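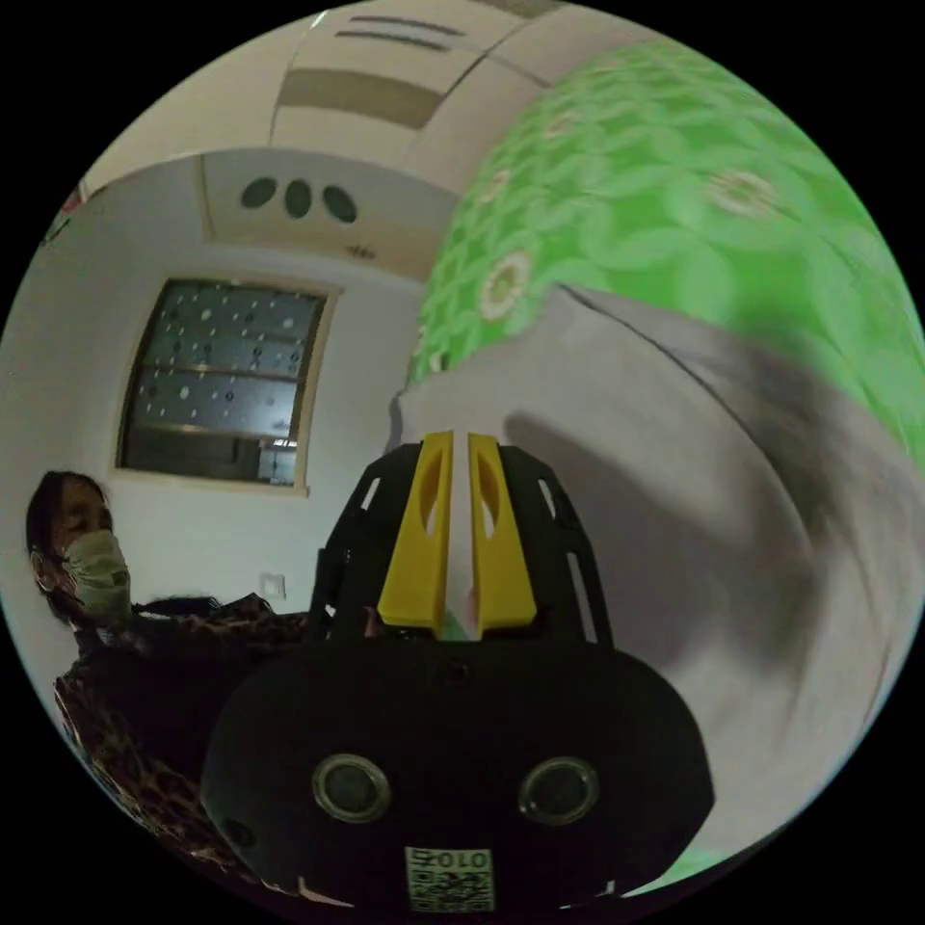
Skernside, 30 Apr 2021 – Awad, the family-run housewares shop in Skernside, is delighted to announce that its free home tidying sessions will return this June, and everyone who has been asking for them since last summer is warmly invited to come along!

The sessions will run for 3 weeks in the upstairs room at Savutier, starting at 10 each morning and lasting 2 hours, with plenty of time left over for tea and a chat. Each one takes a single corner of the home – a kitchen drawer, a linen shelf, the cupboard under the sink – and works through it slowly, so that people who have never enjoyed putting things away can go at their own pace and ask whatever they like.

"We had such lovely company last time, and I still get letters from people telling me about their spice racks," said Issa Nimri, who is organizing the sessions for Awad. "Bring the drawer you're most ashamed of. I'll be bringing mine."

Places are limited to 9 people per session, and face masks should be worn indoors. Storage boxes and labels are being supplied by Molix, and guests may take theirs home. To save a place, please stop by the counter at Awad or leave your name at the Savutier front desk.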